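Home | Rooms | Rates | FAQ | Contact

Baptiste Guest Apartments - Frequently Asked Questions

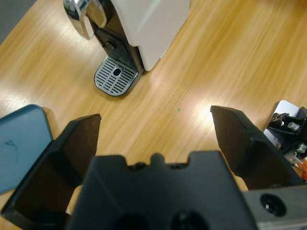

Thu Sầm

When can I check in?
Check-in starts at 3 pm. Your door code is sent by text on the morning you arrive. If you need to drop off bags earlier, write to us the day before.

When is check-out?
10 am. Leave the keys to the bike shed on the table and pull the door shut behind you.

Is there a deposit?
Yes, $200 per stay. It goes back to the card you booked with.

Can I make coffee in the apartment?
Yes. There is a capsule coffee machine. We leave a few capsules for your first morning - after that, the grocery store on the corner sells them.

Where do I park?
Space 46, behind the building. It fits one car. Street parking is free on Sundays.

Are pets allowed?
Dogs are fine if you tell us when you book. We don't take cats.

Can I cancel?
You can cancel free of charge up to 10 days before arrival. After that we keep the first night.

Do you rent by the month?
Only from November through the end of winter. Ask for Châu Đoàn, who handles the longer leases.

The heat isn't coming on. What do I do?
Check the switch by the bathroom door first - it gets mistaken for a light. If it's already on, call the number inside the closet.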